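Chapter 6
Making a Bed from the Mattress Up

I came to housekeeping late. My first job was at the Pereck, a lodging house with 142 beds and one very patient supervisor, Emilian Dumitrescu, and for my whole first week he wouldn't let me touch a blanket. I stripped beds. That was it – strip, look, smooth, move on. I thought he was punishing me for something (I'd been late on the first morning), but by August I was teaching new people the same way, and I'm going to do it to you now.

So this chapter starts at the bottom of the bed. We'll get to corners and pillows in Chapter 7, and you're welcome to peek ahead, but please come back!

Start with your eyes. Before you put anything on a bed, bend down and look along the surface toward the far end, with the light coming across it. A printed fabric is a big help here. Dots in rows, stripes, a check, anything regular will show you right away where the cloth has been pulled out of line, and creases that you'd miss from standing height turn into bright ridges with gray valleys between them. 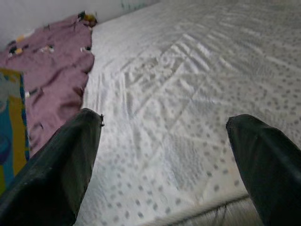 Now put your palm flat in the middle and push outward to the nearest side, slowly. Don't tug from the edge first. I tugged for years before Emilian caught me at it, and all I ever did was slide the same wrinkle from one side of the bed to the other. Middle to side, then middle to the other side, then down toward the foot. If a wrinkle keeps coming back, lift the cloth and feel under it. You may find that the layer below is the one that's bunched up.

Quilted covers need a little more patience. The stitching holds the top fabric to the padding, so the cloth can only move so far before the seams stop it, and a satiny finish shows every little ripple. You won't get it as flat as a tabletop. Stop when the ripples are soft and your hand passes over them without catching.

And what about the blanket? At the Pereck we folded it back to one side while we worked on the mattress, which saved carrying it to a chair. At the Skorkivo, where I went next, they took everything off. I've done both and I still fold it back at home, mostly out of laziness. If there's an upholstered headboard, run your hand down the gap behind the mattress too. I have found socks, a library card and 3 teaspoons down there, all in the same bed.
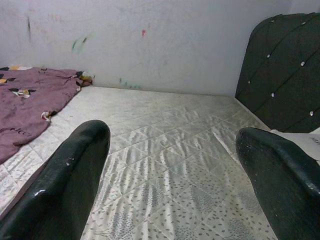

6.1 Words You'll Need

Mattress cover: the outer fabric of the mattress, or a separate layer that goes over it. I'll say which one I mean whenever it matters.

Quilting: stitching that joins the top fabric to the padding under it. Diamonds are a common pattern, made by diagonal lines that cross.

Head and foot: the pillow end and the other end. Left and right are always given as if you were standing at the foot, looking toward the head.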